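The Bag Problem

Gillespie MacRitchie put 884 hours into his robot arm before he asked it to deal with a sandwich bag. He keeps a log in pencil, and the hours go back to the September he joined Dillau, a shared workshop in Ikthorpe with 13 benches and a waiting list.

The arm had been good at blocks and cups. Yupin Rattanakul, who has the next bench and writes most of the control code, wanted something worse. She suggested a clear zip-top bag with a few things inside. Plastic film folds when it is touched, and it shines under the lights, so the software has trouble finding its edges. The two of them built a white booth around the table and started recording attempts. 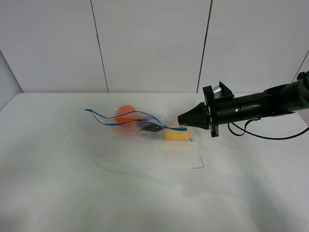
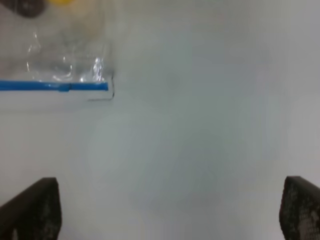 The bag and its blue zipper strip, from the side of the table and from the wrist camera.

They set themselves a target of 1,000 attempts and had finished 145 when I visited. Each one is saved with both camera views and a note on how it went. MacRitchie types the notes. Most are one word long.

The fingers have been through several versions. The early ones were smooth and let the film slide out. Rattanakul now spends more time on grip force, which she changes in small steps between runs. Too little and the plastic slips, too much and the motor overheats and they have to stop for tea.

The plans will go up on the workshop's site when the wiring is tidier. MacRitchie wants to redo the cable at the wrist first.

More from the workshop
Tosh: a desk lathe from scrap
Wetitz reopens its tool library
Choosing a first stepper motor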